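Saturday at the Vevcombe robot club, and I had volunteered to be in charge of grip. I was given this job after asking a question, so I have stopped asking questions.
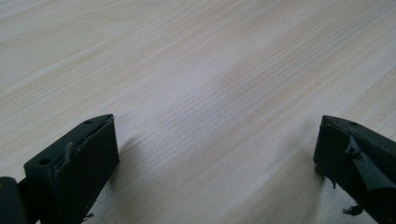
Posted by Iveta Krajčí in Club nights | 30 comments

The pad on the right finger has torn and folded over on itself -- I'd call it shabby, Gretgate calls it "a maintenance item". The left one is merely rough along the rim. New pads go on before the October heat, using the two-sided tape De Luca swears by. I have bought my own scissors.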